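Truvgate Home Hub: Set-Up Guide

Section 4. Joining devices to the hub and setting privacy options

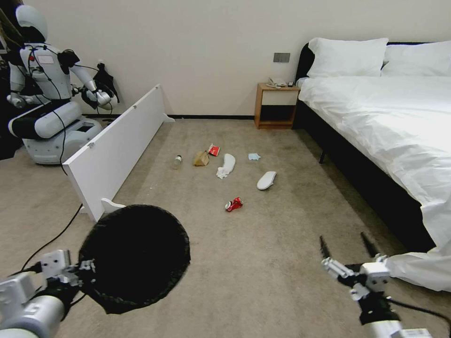
Before you start this section, the hub should be plugged in, connected to your router, and showing a steady green light. If the light is amber, go back to Section 3 and finish the network set-up. Devices can't be joined while the light is amber.

You will need the Truvgate app, the owner password you made in Section 2, and the device you want to join. Have the device's own leaflet at hand, as the way to put it in pairing mode differs from maker to maker.

4.1 Joining a device

1. Open the app and tap Devices, then Add.

2. Choose the type of device from the list. If the type is not listed, choose Other. Devices joined as Other can be switched on and off but can't be used in schedules until you assign them a type (see 4.3).

3. Put the device in pairing mode. On most plugs and lamps this means holding the main button until the light blinks quickly.

4. Tap Search. The hub looks for new devices for 130 seconds. You can stop the search at any time by tapping Cancel.

5. When the device appears, tap its name. The app shows a short code. If the device has a display, check that the two codes match before you tap Accept.

6. Type a name for the device. Names can be up to 24 letters and may contain spaces. Don't use the same name twice.

7. Tap Done. The device is now listed under Devices.

Note: Join one device at a time. If two devices are in pairing mode together, the hub takes whichever one answers first.

Note: Mondel motion sensors go to sleep shortly after pairing mode starts. Tap Search in the app first, then press the sensor button.

Caution: Do not join door locks, gas valves or medical equipment through the Other type. The hub does not check that a command sent to an Other device has been carried out.

4.2 If the device is not found

Move the device to the same room as the hub and search again. Once it has joined, it can be moved to where you want it. Walls with metal backing, mirrors and large appliances weaken the signal.

If it still isn't found, the device may be joined to another hub. Reset it by following the maker's leaflet, then wait one minute and repeat steps 3 to 5.

Error 729 means that the device list is full. The hub holds up to 100 devices. Remove any you no longer use under Devices, Edit, Remove. A device that has been unplugged still takes up a place until it is removed.

4.3 Assigning a type

1. Tap Devices, then hold your finger on the device name.

2. Tap Type and choose the closest match.

3. Tap Save. The hub restarts the device, which takes roughly a minute. Other devices keep working during this time.

4.4 Privacy options

The hub keeps a record of when each device is switched, opened or triggered. This record can show when people are at home and when they sleep, so decide how long you want to keep it and who may read it. Everyone who lives in the home should be told that the record exists.

1. Tap Settings, then Privacy.

2. Under Keep Activity, choose Off, One Day, One Week or Until Full. The factory setting is One Week. With Until Full, the oldest entries are deleted when the memory runs out.

3. Under Who Can View, choose Owner Only or All Users. Guests can't view the record under either setting.

4. Under Remote Access, choose On or Off. When this is off, the app works only while your phone is on the home network. Schedules run as usual.

5. Under Share Fault Reports, choose Yes or No. Fault reports contain the software version, the error number and the device types. They don't contain device names or the activity record.

6. Tap Save and enter the owner password.

Note: Choosing Off under Keep Activity stops new entries. It does not delete the old ones. To delete them, tap Clear Activity on the same page.

Caution: Clear Activity can't be undone. If you need the record, for example for an insurance claim, export it first with Settings, Privacy, Export.

4.5 Microphones and cameras

The hub itself has no microphone or camera. If you join a device that has one, a small eye symbol appears beside its name in the list. The privacy options in 4.4 cover only what is stored on the hub. Sound and video may be stored by the device maker under its own terms, and these must be changed in the maker's own app.

To stop the hub from turning on such a device by schedule, open the device page and set Manual Only to On. It can then be started only by a user who is signed in.

4.6 Before you sell or give away the hub

1. Remove all users under Settings, Users.

2. Hold the recessed button on the back for 15 seconds with a straightened paper clip. The light turns red, then goes out.

3. Wait for the light to turn amber before you unplug the hub. If power is lost during the reset, some of the record may remain. Plug the hub back in and repeat step 2.

4. Remove the hub from your account in the app. Until you do this, the new owner won't be able to register it.

Reset joined devices separately. A Potgieter plug keeps its last schedule in its own memory and will continue to follow it after the hub is gone.

Section revised Jan 25, 2020, for software version 4. Text: Nadja Wallner. Technical check: Urs Eberhard.

Continue with Section 5, Schedules and Rooms.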